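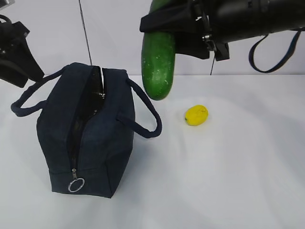 The Little Navy Bag: A Gallery

I have been carrying my lunch in paper sacks, bread bags and one very tired grocery tote for longer than I'd like to admit, so you can imagine how pleased I am to have a proper bag at last. It's navy, it's boxy, it zips, and it has the nicest fat round handles. I've been using it since June and it goes nearly everywhere with me now — to work, to the Wednesday market, to the beach on Huron for one very windy picnic.

A few of you wrote after the last gallery (the bread boxes, 454 comments, thank you!) asking for more about bags and fewer containers. So this page is all bag. I've put my notes in between the pictures for anyone who is shopping for something similar or has one like it in the closet and wants to get more out of it.

First, the produce. A lemon and a big green cucumber are about as simple as a packing list gets, and I love them both for the same reason: they don't need a box. A whole cucumber travels better than a sliced one every single time. You bring a small knife, or you cut it in half in the office kitchen and eat it like a kid, with salt. The lemon goes on everything. I squeeze it over rice, over tuna, into the water bottle, and what's left goes in the fridge at work with my initials on it.

I do have opinions about cucumber placement. Stand it up along one of the short sides if the bag is deep enough and let everything else lean on it. Lay it flat across the bottom and you lose the whole floor of the bag to one vegetable, plus it rolls. The lemon goes in last, in whatever gap is left up top. There is always a lemon-sized gap!

The lining deserves a word too. It's dark and glossy inside, and mine has had soup, half a peach and a good glug of pickle brine on it. I wipe it with a damp cloth, leave it unzipped on the counter overnight and it's fine in the morning. My old Grokex tote had a pale lining with a fuzzy finish and it remembered every meal I ever put in it. I was fond of that tote, but I don't miss it.

I also love that the zipper has a ring on its pull. Such a small thing, and it makes all the difference with mittens on or with a coffee in the other hand. If yours came without one, a plain split ring from the hardware store costs next to nothing and takes a minute to thread on (and probably a fingernail, sorry).

Fabric, up close
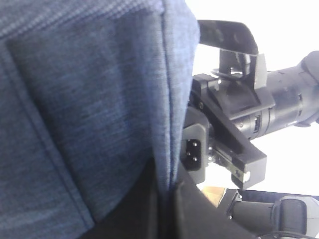

Heathered blue with a stitched seam along the fold. I could look at this kind of cloth all day.

Heathered fabrics are my soft spot, as long-time readers know. Solid navy shows every crumb and every bit of lint, but give it a few lighter threads and it forgives you. It also goes with jeans, with a gray coat, with the terrible orange raincoat I refuse to give up. Blues like this look almost black in the evening and then surprise you by a window in the morning.

If you're choosing a fabric bag in a store, fold a bit of the cloth over and look along the seams. Small even stitches, no loose tails, no puckering where two layers meet. Give the handles a good tug where they join the body as well, because that's where my last three bags all gave out. Then open and close the zipper a few times, all the way in both directions. If it sticks in the store it will stick on the bus.

For washing, I spot clean with dish soap and an old toothbrush and stay out of the washing machine altogether. A reader from the Rácz sewing circle wrote to say she machine washes hers cold, inside a pillowcase, and hangs it by one handle to dry. I haven't been brave enough, but she has been doing it for years and swears the shape holds. Let me know if you try it!

Zipped and set down

My favorite look for this bag is the plain one, zipper shut, handles flopped out to either side. The top puffs up a little along the zipper, like a loaf, and I find that very cheerful.

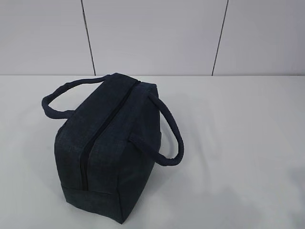
What goes in mine

Since you always ask, my usual load is a flat box of leftovers on the bottom, a cloth napkin around a fork, fruit, something crunchy, and a small jar of Brisalard mustard that I would frankly carry with no lunch at all. On long days there's a second, smaller box turned on its side. I put the ice pack against the wall of the bag, never under the food, and I swap it at noon if I'm anywhere with a freezer.

It has also turned out to be a lovely bag for things that aren't lunch. I've had knitting in it, and on one trip all my bathroom bottles. The round handles sit nicely over a suitcase handle or a coat hook, and they're thick enough that a heavy load doesn't bite into your fingers on the walk home.

More soon

Next up is the thermos gallery, with 135 pictures to sort through before I can show you any of it — wish me luck. If you have a bag you love, send me a picture of it, old and battered ones especially. The page for readers' bags is filling up nicely and there's plenty of room left.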